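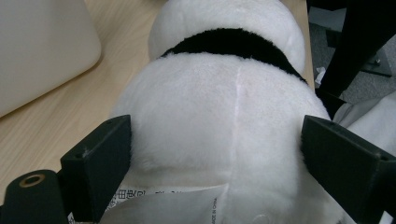 Inese Adomaitis hält 2.000 Greifdemonstrationen für genug, der Rest sei Fleißarbeit. Ich widerspreche. Unser Satz aus Gellbridge umfasst 1.752 Episoden, und die Zahl sagt wenig aus, solange fast alle mit mittigem Griff und gleicher Ausgangslage beginnen. Weiche Objekte wie ein Plüschpanda geben unter den Fingern nach – eine Strategie, die nur starre Teile kennt, lernt daraus nichts. Ich würde lieber 30 Objekte in wechselnder Lage aufnehmen und Fehlgriffe im Datensatz belassen.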